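Search reviews Go

Brirnton home espresso machine: a review after one long autumn

I put off buying a proper coffee machine for years, mostly because my mother-in-law, Piroska Simon, makes perfectly lovely coffee in a dented old pot and I didn't want to hear about it. Then in October our kettle died, I went into Birnard for a new one, and I came home with the Brirnton under my arm instead (and no kettle, which took some explaining).

It cost me £420, so I wanted to like it. For the most part I do! It warms up while I'm finding my slippers, it's quieter than I feared, and the coffee has real body to it, even with the ordinary supermarket beans my friend Aitana Barrios is so rude about. If you have the patience to fiddle with the grind you'll be rewarded. I settled on 13 grams for a small cup, having started with far more and given myself the jitters before breakfast.

Now the grumbles. The water tank is a pain to get back in, and the instruction booklet seems to have been written for somebody who already owned one. Milk took me ages to get right, and I still scald it if the phone rings. I rang the Lakatos helpline about a drip and a very kind man called Jabari Nyamweya talked me through changing the seal, so full marks there.

Cleaning is easier than I expected. The tray wants a rinse every evening, and a soft cloth keeps the shine on it.
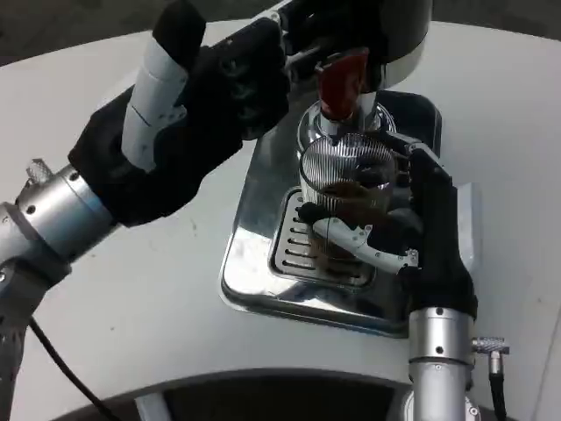
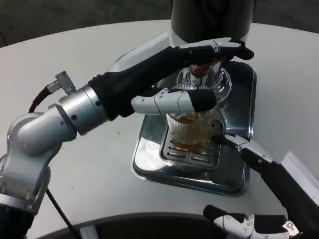

Would I buy it again?

Yes, I think so, though I'd wait for the sales, as I saw it in Brodumgate for £80 less only a few weeks later and was cross all the way home. If you only drink coffee at weekends, save your money. For two cups every morning and one more when the post comes, it has suited us very nicely, and even Piroska has asked for seconds.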